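2018-03-20

Rain until noon, then flat gray sky. Started on the second Tallov ledger. The first one is finished except for the pages where the ink has gone through, and those are in the folder marked Uncombe because that was the only empty folder in the house.

The ledgers are river levels. Someone read the gauge below Brultaston bridge each morning and wrote the figure down in feet and inches, with a column for weather and a wider one for remarks. My job is to get them into one flat table, one row per reading, so that the levels can be plotted against the rainfall sheets. The first ledger came to 3,000 rows, a suspiciously even total, so I went back through the page joins looking for a duplicate. There isn't one. The total stands.

The layout changes in the second ledger. The first used five columns and this one uses six, the new one being a second reading in the afternoon when the water was high. Most days it is blank. The question is whether a blank means "not taken" or "same as the morning." In October the afternoon figure is filled in for a run of wet days and then stops while the morning figure is still rising, which argues for "not taken." I am leaving blanks as blanks and putting a note in the header.

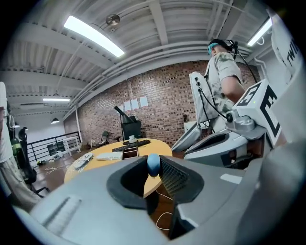 Inches are the slow part. The clerk wrote them as fractions in the early pages and as decimals later, with no line to show where he switched, and a decimal point in faded ink looks much like a speck in the paper. I type the figure exactly as written into one field and let a formula do the conversion in the next. That way the original reading survives if I have the rule wrong. It does mean more keystrokes per row, and my right wrist has started to complain. A black keyboard set at an angle on a round table, as it was today, is not a bad compromise: with a curved edge there is no square-on position to drift back to, and the wrist stays straighter. I will try the same angle on the desk tomorrow and see if the error rate changes.

Error rate so far, by rereading every tenth page aloud: low, and nearly all of it is transposed digits. The rest is copying down the weather from the row above. Weather should probably be done as a separate pass, top to bottom, with the levels column hidden. The abbreviations are fairly steady. "F" is fair, "R" is rain, "Sh" is showers. "Th" could be thaw or thunder, and the month has to decide it. There is one "Th" in spring that could go either way and I have flagged it.

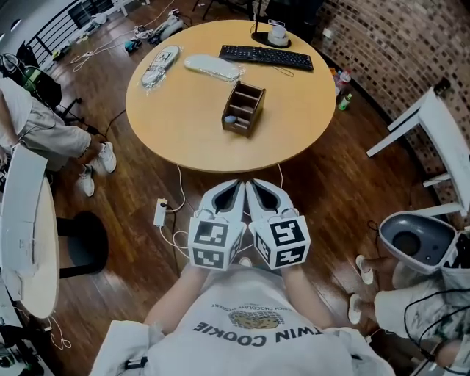

The remarks column is still the problem. It was never meant to be data. Some entries matter a great deal to the levels ("weed cleared at sluice," "boards out at mill") and some do not matter at all ("new pen"). I had been typing only the ones that seemed relevant. This was a mistake, as I found when a sudden drop in level had no cause given on the day, but a remark a week earlier, which I had skipped, said the sluice boards were to be lifted. Went back and entered all of them for the first ledger. It took most of the afternoon.

I now add a code after each remark: S for sluice, M for mill, G for anything done to the gauge itself, X for everything else. G is the one to watch. If the gauge board was moved or replaced, all the readings after it may sit on a different zero. There are two such remarks. One says "gauge reset," with no amount given -- useless as it stands. The other says the board was "washed," and I take this to mean cleaned.
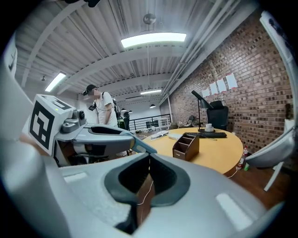
For the reset, the only check I can think of is the Hsieh survey, which tied the gauge zero to a mark cut in the bridge. If the survey is later than the reset, and the mark is still there, then the newer half of the record can be fixed and the older half worked back from low summer levels. The low summer levels should not move much from year to year. Neither of those is certain. The survey sheet in my copy is missing the corner where the date would be.

Sent a request for a better scan. Backed up both tables to the spare drive. File names now have the ledger number first, then the page range; the old ones sorted in the wrong order and I opened the wrong sheet more than once.

Next: pages with the bleed-through, in daylight, before starting on weather. Also buy a ruler that is not transparent.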